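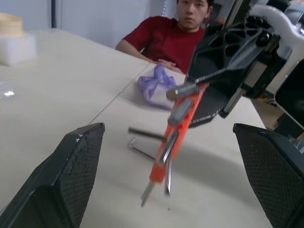

One tool for the kitchen drawer

Newsletter of the Dindona Repair Evenings, 10/20/22

If you own only one thing for fixing other things, let it be a folding screwdriver set. I've been saying this to anyone at the tea urn who will listen, and now I have a whole newsletter item to say it in, so settle down!

You know the sort. A long handle, often in a colour loud enough to find at the bottom of a bag, with screwdriver blades and hex keys that swing out like the blades of a penknife. The orange ones are my favourites. A black one disappears under the sofa and is next seen when you move house. Orange stays found.

What I love is how much of an ordinary home is held together by the handful of shapes on one of these. Loose pan handle? Crosshead, usually. Wobbly chair from a flat pack? Hex key, nearly always, and nearly always the size you threw away with the instructions. Battery cover on a toy, hinge on a cupboard, the little plate on a door latch that has been catching since February -- all of them are two-minute jobs if the tool is in your hand and a three-month job if it's in the shed.

We had 55 items through the door at the last evening in Grundell Hall, and I kept a rough tally on the back of the signing-in sheet. About half needed nothing more than tightening. People had been carrying on for ages with a lamp that leaned or a bike bell that buzzed. One couple brought in a folding clothes airer they'd been propping up with a tin of tomatoes, and it went home with both its legs the same length again. I was so pleased I nearly clapped.

A few things worth knowing if you haven't used one much.

Open the blade all the way until it's in line with the handle, or at a proper right angle if you want more turning force and yours will hold there. Halfway is where it folds back on your knuckles. Fold the rest away first too. It looks very splendid with everything fanned out, but you can't turn it like that without catching the table, the chair leg or yourself.

Try the biggest tip that fits. A small crosshead in a big screw feels as if it's working right up to the moment it chews the slot to bits. Push down firmly before you start turning, and if it slips, stop and try another. Same with hex keys: if it rattles in the hole it's the wrong one, and the next size up will be sitting there beside it.

The hex keys are the part people forget they've got. The bent ones are a joy for getting round corners. Put the short end in the bolt and use the long arm as your lever for the last bit of tightening, then swap ends when you just want to spin something in quickly. Go gently on chipboard furniture, though. Snug is enough.

As for looking after it, a wipe with a dry cloth and the smallest drop of oil at the pivot now and then. If the whole thing has gone floppy there is generally a bolt at the end you can nip up. Yes, you may need a second tool to fix your tool. Bring it along and we'll lend you one.

On to the practical bits. The next evening has an extra table for small fixings, with a tray of spare screws from the Tran Road shop clear-out (there must be enough in there to rebuild a wardrobe). Take what you need. We'd love any odd hex keys you have lying about, as we're making up labelled sets to give away and our target is 100 keys. The tin is by the door. Please don't sort them first, half the fun is doing it together.

The Nondeck lending shelf now has 2 folding sets on it as well, so you can borrow one for a fortnight and see how often you reach for it. My guess is daily by the end of the first week.

Doors open at seven, tea from ten past. Bring the wobbly chair.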